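Vasmont Impulse Bag Sealer, Tabletop

Home > Packing Room > Sealers > Tabletop

The Vasmont is a hand-operated impulse sealer for plastic bags and film pouches. It plugs into a standard wall outlet and needs no warm-up. Load the bag, press the arm down, wait for the light to go out, then hold for 2 seconds while the seam cools.

The timer dial has 5 settings. Start low and move up one step at a time until the seam holds when you pull on it. If the film burns through or sticks to the cover strip, go back down a step.

In the box: sealer, spare heating wire, 2 cover strips, printed manual.

Care: Wipe the cover strip with a dry cloth after use. Replace it when it turns brown. Replacement strips are sold separately in the Watovine parts section. Unplug the unit before changing the wire.

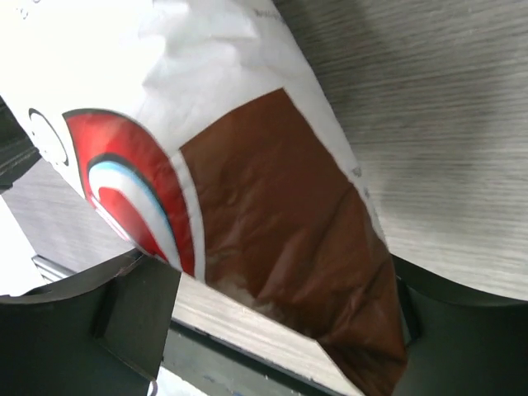 Works with polyethylene and polypropylene film. Not for foil bags with a paper layer. For runs over 2000 bags a day, see the foot-pedal model.

Warranty covers the transformer and arm. Wires and strips are wear parts and are not covered.

Ships from our Hivulstead warehouse. Orders placed before noon go out the same day. For bulk pricing, ask for Cinzia Costa at the sales desk.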